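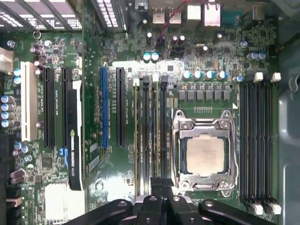

4. Budget for the fingers before the arm

4.1 List every part the gripper must hold. A memory module and a graphics card rarely agree on one finger shape.
4.2 Allow 700 per finger set, and order two. The first set teaches you what the second should have been.
4.3 Put 9 weeks in the plan for delivery from Telon. Sales will say less.

Note: cooler removal is priced separately.

Caution: do not practise on a board you still need. Ask Mattes Ehlers for scrap.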